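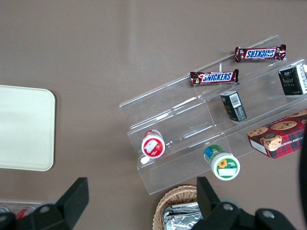 Reality shows should stop asking people to vote

I have watched competition shows for most of my adult life, and I have voted in a lot of them. I voted by phone when you had to sit through a busy signal, then by text, then through apps that wanted my birthday and zip code. I don't do it anymore, and I think the shows would be better if they took the vote away from the rest of us too.

The one that finally did it for me was "Dralent." If you haven't seen it, it's a singing and variety contest with 30 acts at the start of the season and one at the end. The judges handle the first few weeks. After that it goes to viewers, and from then on the show gets worse every week. The same thing has happened four seasons in a row, and I have watched all four, so I'm partly to blame.

Take Glenys Harawira, who sang on the season that wrapped up in August. She was the best singer they've had. She picked odd songs, she didn't cry in her interviews, and she never once talked about her journey. She went home in seventh place. Rhys McAlister, who juggles and tells stories about his grandfather, finished second. I liked Rhys fine. I would have him at a birthday party. But he did the same routine three weeks in a row with different music, and he stayed because he asked for votes well and she didn't.

People will say that's the point, that a popularity contest should reward whoever is popular. I'd accept that if the vote measured popularity. What it measures is how many free evenings your fans have. "Dralent" allows up to 100 votes per account per night. A person who casts 100 votes isn't 100 times more interested than I am. She has found a good chair and a charger. In one of the fan groups I used to read, a member posted her personal total for the season, and it was 3171. She was proud of it, and the other members congratulated her. I closed the app and went to bed.

The voting also eats the show. A two-hour episode of "Dralent" has six performances in it this late in the season, and each is under three minutes. The rest is the host explaining how to vote, a clip of each contestant asking you to vote, a recap so you can remember who you wanted to vote for, and another recap for those who missed the first one. I timed an episode once during a slow weekend and the recaps ran longer than the songs. My husband has learned to start dinner at the first recap and be back on the couch, plate in hand, for the last act.

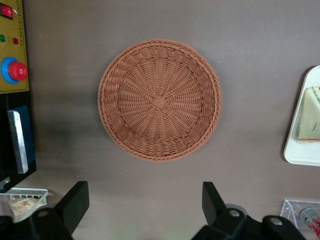

Compare that with "The Woria House," which has no audience vote of any kind. It was filmed months ahead, the contestants decide among themselves who leaves, and there is nothing for me to do at home except watch. The episodes are 44 minutes without ads. People scheme, they get caught, they have to eat breakfast together the next day. When somebody I like gets thrown out, I'm annoyed at the person who did it, and that gives me a reason to come back next week. When somebody I like gets thrown off "Dralent," I'm annoyed at strangers with too many email addresses.

I know the usual defense. Live voting keeps people watching at the time the show airs, and that's worth money. I don't run a network and won't pretend to know the numbers. I do know that I watch "The Woria House" the night it comes out, every week, and I record "Dralent" so I can skip through it. My sister does the same, and she used to be the kind of fan who made signs.

There's a middle way that "Osman's Kitchen" tried for one season. Viewers got a single vote, once, for the finale, and it counted for a third of the score. The judges had to give their own marks out loud before the audience result was read. I thought it worked well. The cooks spent the season cooking, and the show didn't beg me for anything until the last night. Then they dropped it the next year and went back to weekly polls in the Andum app, which logs me out every time I open it.

I would also miss less of the host if the voting went away. Hosts on these shows used to talk to people. Now they read phone numbers and web addresses and remind us that standard rates may apply. The woman who hosts "Dralent" is funny when she gets the chance. She had a long, silly conversation with a ventriloquist early in the season, and I remember it better than any of the results.

If the producers can't give it up altogether, I'd settle for one vote per person and one recap per show. Put the songs back to full length. Let the judges save one act each season and make them explain it. I'd probably watch it live again under those rules, and I'd use my one vote on whoever picked the strangest song.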